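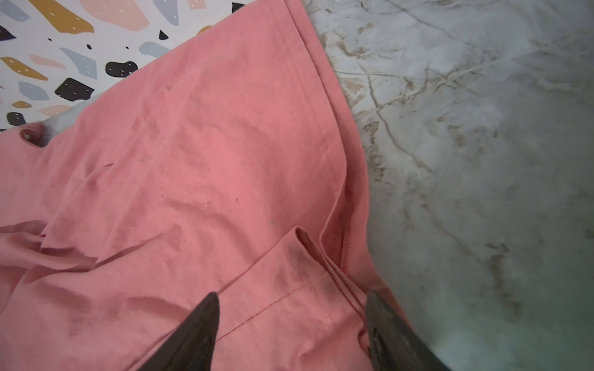

Sointu Väisänen told me the door deal was a way of paying comics in hope, and she told me before I had my coat off. I'd come to ask her about something else (how headliners pick their openers, see Section 3) but she had the sheet from Wednesday's show folded up in her bag and she wanted me to look at it. So the question I'd meant to leave for a later paper ended up in this one, and I'm glad it did.

4. Getting paid in a small room

4.1 How the money is split

Most of what gets written about comedians and money is about the famous ones. You can find a page on almost any comic who has been on television, with a big round figure at the top and a few lines on the first open mic, the mentor, the movie. I like those pages and I read far too many of them. But they start at the point where somebody has already been paid, and the comics I spent my time with are mostly at the point before that, or the long flat stretch just after it, where the pay is real but it doesn't add up to a living.

There are three ways to get paid in the rooms I looked at. The first is a flat fee, agreed ahead of time, and everyone likes it. The second is a door deal, where the comics get a share of what comes in on tickets after the room takes its cut. The third is the bucket, passed around at the end, which sounds like the worst of the lot and often isn't (more on that in 4.3).

The door deal is the hard one to write about, as no two of them are the same. At the Maldonado, the room takes its costs off the top and splits what's left with the headliner, who then pays the openers out of her own half. At Sosora the openers are paid by the room, and the headliner's share is worked out after they've been paid. Those two sound like the same thing when you say them fast. They're not! On a full night the headliner does better at the Maldonado, and on a thin night she can go home having paid for the privilege, with her openers a little ahead of her. Several people told me stories along those lines and I have no reason to doubt them, though I only saw it happen for myself the one time.

4.2 The settlement sheets

A settlement sheet is the piece of paper (or, more and more, the email) that says what came in and where it went. I asked every comic I interviewed to share theirs with me, and I ended up with 68 of them. I was hoping for a lot more. Some people had thrown theirs out, some had never been given one, and a few said they'd rather not, which I took as a perfectly good answer.

The sheets are a mess, and I say that with affection. Some are typed and itemized down to the bottled water. One is written on the back of a set list, so that on one side you can see what the comic planned to talk about and on the other what she got for it. The newer ones tend to come straight out of Provent, the ticketing service both rooms use, and those are the easiest to read, although they stop at the ticket money and don't tell you who got what after that. For that part I had to go back and ask, and people's memories are people's memories.

What I was looking for was the gap between what a comic thought she'd been promised and what the sheet said. I'd guessed the gap would come from small crowds. A comic hears that the room is big, pictures it full, and gets paid for the room she played to. There was some of that. But the more common cause, by a good way, was a deduction the comic hadn't known about: a card fee, a charge for the sound person, a contribution to the posters. None of them is large. Stack up a few on a quiet night, though, and they eat the opener's pay whole.

Digby Faulkner gave me the clearest case. He'd been told he would get $100 for a feature spot at Sosora, and he did get it, so on paper there's no gap at all. Only he'd driven up with the headliner, and the room had knocked the parking off his share, and then the headliner had quietly made up the difference from her own end without telling him. He found out when I showed him her sheet, which she'd said I could do. He was quiet for a minute and then he asked if he could keep a copy. I've thought about that a good deal. A sheet can balance perfectly and still leave out the thing that mattered to the people on it.

I should say that neither room struck me as crooked. The people running them were open with me, more open than I'd have been in their place, and they were generally earning less from a show than the comics imagined. The booker at the Maldonado walked me through a whole month of nights, good and bad, and the picture I came away with was of a place that pays its rent on drinks and puts up with comedy in between. He didn't argue with a word of that when I read it back to him.

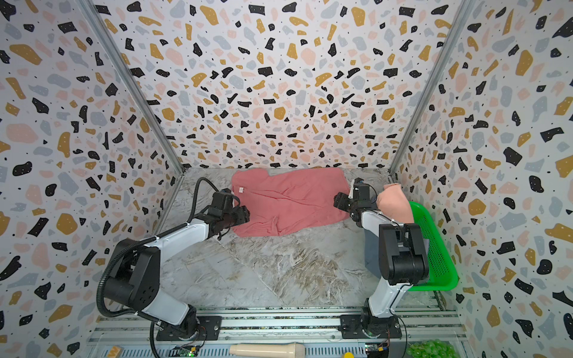 Figure 2. A salmon-red shirt spread on the far half of the table, between the ends of the two arms.

4.3 The bucket

I went in with a snobbish idea about the bucket. It seemed to me like busking with a roof on. The comics don't see it that way, or the ones who work free shows regularly don't, and after sitting through a lot of these nights I've come around to their side.

For one thing, the bucket is paid out on the spot. Door money can take weeks to turn up, and one comic was still waiting in August on a show she'd done when there was snow on the ground. For another, there's no room fee to argue about, as the bar is happy with a crowd of thirsty people and asks for nothing else. And the split is done in the open, on a table or the hood of somebody's car, with everybody looking on. Even when the amounts were tiny I never heard anyone complain that they'd been unfair.

The best bucket I saw came at the end of a very odd night. The advertised closer hadn't shown up, so the host did her own time, then did his, then took questions. The crowd loved it. They gave more than crowds at that bar normally gave for a full bill, and when I asked a man at the next table why, he said he'd felt he was in on something. I wouldn't build a theory on him. Still, comics talk about this all the time, the idea that a crowd pays for the night it thinks it had, and it would explain why so many of them put their warmest material right before the bucket goes around and save their cleverest for somewhere in the middle.

Väisänen, I should add, hates this. She closes on the bit she thinks is best and lets the bucket take care of itself. When I told her that other comics had moved their closers around, she said that was fine, they could run a bake sale too if they liked.

4.4 Booking through Irari

The last piece is the booking app. Irari lets rooms post open spots and lets comics put in for them with a clip, and at the time of my fieldwork both the Maldonado and Sosora had started filling some of their opening spots that way. I had a look at it over the shoulders of several comics and, with the permission of one of the bookers, from the other side as well.

From the other side it's overwhelming. The booker had 800 clips sitting in his queue. He told me, a bit sheepishly, that he watched the first half minute if he watched at all, and that he still mostly booked people he'd seen on a stage or who'd been vouched for by somebody he trusted. So the app hadn't replaced the old way of doing things. It had been laid over the top, and the comics who were already known to the room got booked through it in much the way they'd have been booked by text.

What did change was the pay. Irari makes the room fill in a fee before it can post a spot, and that field can't be left blank. It can be zero, and it often is, but somebody has to type the zero. Faulkner thought that was the most useful thing about it. In the past he'd have driven out to a gig and asked at the end of the night, when asking is at its most awkward, and now he could see the number before he got in the car. He'd started turning spots down, he said, and he'd never done that before. He also said he missed a few of them.

There's a catch, and I only noticed it late. The fee in that box is before deductions. All the little charges I described in 4.2 come off afterward, exactly as they did before, and the app has nowhere to write them down. When I compared the posted fees with the sheets I had for the same shows, the gap was still there, and for 2 of the comics it was wider than it had been on the handshake deals. I have too few matching shows to say how common that is. I'd want a full season of sheets from both rooms, with the deductions filled in by whoever took them off, and I've asked for those. The Maldonado has said yes, and Sosora is thinking it over.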